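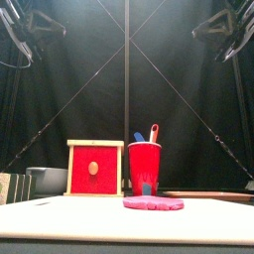
I have been swapping grippers on the two-arm table for most of April, and I finally have enough notes to say which ones I'm keeping. There were three sets in the running: the slim fingers that came with the arms, a wider pair from Navumer with rubber pads, and a soft silicone pair sold under the name Gradia. I wanted one set that could handle everything I normally put on the table without a tool change. The red cup with the spatula and the spoon standing in it is the hardest of the regular items, and the pink play dough in front of it is the second hardest. The wooden box with the red front and the little oval knob comes third. If a gripper can deal with those, it can deal with almost anything else I own.

I'll start with the knob. It is small and round-edged, and fingers tend to slide off it when the arm pulls back even a little off axis. The slim fingers did best here. They fit around it with room to spare, and when the approach was off by a few millimeters they usually still got enough of it to pull. The Navumer pair was too wide. The pads touched the red panel before they closed on the knob, and the arm would push the whole box backward. I tried coming in at a steeper angle and that helped some, but then the wrist was close to its limit and the motion got jerky. The Gradia fingers could grab the knob but they bent when pulling. With a stiff drawer you would get nothing.

The cup went the other way. Taking a spatula out of a cup sounds simple, but the handles lean on each other and the cup is light. With the slim fingers, if you squeeze one handle hard enough to hold it, it likes to rotate in the grip on the way up, and then the other end catches on the rim and the cup comes too. The rubber pads stopped most of that rotation. I ended up gluing a strip of the same kind of rubber to the inside of the slim fingers, which Wing-yan Wei had told me to do back at the beginning. It took ten minutes and I should have listened.

Play dough is its own problem. Anything with a textured surface comes away with dough in the texture. The silicone pair cleaned up the easiest, the bare metal was second, and the rubber strips were the worst. I now keep a piece of tape over the rubber when I'm doing dough runs and peel it off afterward. For picking up a flat round of dough, none of the three were good. The fingers pinch a notch out of the edge and leave the rest on the table. What works better is sliding one finger under the edge while the other arm holds the far side, and for that you want a thin fingertip, so the slim ones win again.

The controller turned out to matter more than I expected. I started on the stock one and moved to a Comix board halfway through, on a tip from Fergus Urquhart. The stock board only gives you open and close with a force limit, and the limit moves in coarse steps. The Comix lets you set finger position and current separately. That made the dough runs possible, because I could stop the fingers at a set gap and leave them there. The downside is the setup software, which forgot my calibration 4 times. I keep the numbers written on paper now.

Cables took up a whole evening. The thin ones at the gripper need a loop of slack so the wrist can turn, and if the loop is too big it catches on whatever is tall on the table. Too small and it tugs at the connector. I went through 11 versions of where to put the zip ties. The one I settled on has the loop tucked under the last bracket, and it's fine as long as I don't turn the wrist all the way around.

I did all of the testing by hand control first and then with recorded motions played back. In total I logged 1056 grasps, counting the failed ones. I'm not going to post the table because I changed the lighting and the camera height partway through, and the early rows don't compare with the later ones. Renji Sasaki asked for the raw file anyway and I sent it to him with a note saying so.

So the slim fingers with rubber strips are staying on both arms. The Navumer pair goes in the drawer for bigger boxes and bottles, where it did very well. I'm sending the Gradia pair back. They are well made and I'd recommend them for fruit or anything that bruises, but I don't pick up fruit.

Next up is the camera. I have a Uchida unit on loan that is supposed to be better with shiny objects, and glossy plastic is where my current one loses depth. I also want to try it lower down, closer to the height of the table. I need to make a bracket for it first, and I'm waiting on screws.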